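Notes from talk w/ Meron Kumsa, cleaned up a bit for the newsletter. She runs the alterations counter at Fudik, the fabric shop on the corner, and has been hemming other people's pants for most of her life. We talked in February, slow month, door kept opening anyway.

First thing she wants everyone to know: wash it before you bring it in.

"People buy jeans Saturday, bring them Monday, tags on. I hem them perfect. Then they wash them hot and come back mad at me." She's not mad about it. A little mad.

She learned from an aunt, on a treadle machine, in a kitchen. Then a uniform factory, piecework, collars only. "Two years of collars. I can do a collar asleep. I don't want to do a collar." After that a dry cleaner called Estano, which closed, and then Fudik had a sign in the window and she walked in on a Wednesday and started the same afternoon.

The counter is small. Machine, iron, a rack, a jar of pins she won't let anybody touch. Tickets go on a nail. The book where she writes down every job was on number 582 when I came by, and she was hoping to hit 600 before the prom dresses start.

Prom is the hard part of the year. Beading, mostly. You can't just run a needle through it, the beads have to come off one by one along the seam and then go back on. She charges extra and people argue. "I say okay, you take the beads off, I'll sew it cheap. One girl did it! Brought me the beads in a sandwich bag. Very good job."

What does she turn down? Leather. Wetsuits, she got asked once. Anything where the customer stands over her.

We got onto cloth, which is really what she likes to talk about. Qianru Han does the buying for the shop and was up on the ladder putting away bolts, so she joined in from up there. The two of them don't agree on linen. Meron thinks it's overpriced and wrinkles if you look at it. Qianru wears it year round.

"She irons for 40 minutes every morning," Meron said.

"I do not," from the ladder.

They do agree about polyester lining, which is that it's fine, and that people should stop apologizing for it. Cotton lining sticks to tights. Silk is lovely and you will sweat through it and cry. A decent poly lining slides on and lasts longer than the coat.

Qianru's rule for buying: scrunch a corner in your fist, count to five, let go. Whatever it looks like then is what it'll look like on you at lunch. Hold it up to a window too. If you can see your hand through a pants fabric, put it back. She says grays are the hardest to order because the swatch cards lie, one mill's light gray is another mill's blue, and she has sent whole bolts back to Fang over it.

Hems, since that's what most of you asked about. Meron's answers, quick:

- Bring the shoes. The real ones you'll wear.
- Stand normal, don't look down. When you look down the hem moves.
- Curtains get hung for a week before anybody hems them. They drop.
- Iron-on tape is ok for a weekend. Don't bring her the pants after, the glue gums up the needle.

She has feelings about the glue.

Asked what she'd teach a beginner and she said pillowcases. Everybody wants to start with a dress. A pillowcase is straight lines and a deep hem, and if it comes out crooked you sleep on it and no one sees. Pick a plain weave in a light color so the stitches show and you can find your mistakes. Press every seam before you cross it with another one. She said that three times so I'm putting it in.

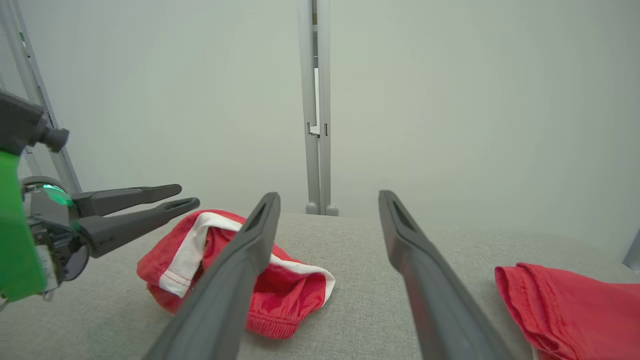

*Light gray, fine weave.*

Does she sew for herself? Hardly. The coat she had on was bought at Jiltuvton, on sale, and the sleeves are too long. She's been meaning to get to it. "Next month," she said, and Qianru laughed so hard she had to come down off teh ladder.

Drop-offs are mornings only for now. Bring cash if you can, the card thing is acting up again.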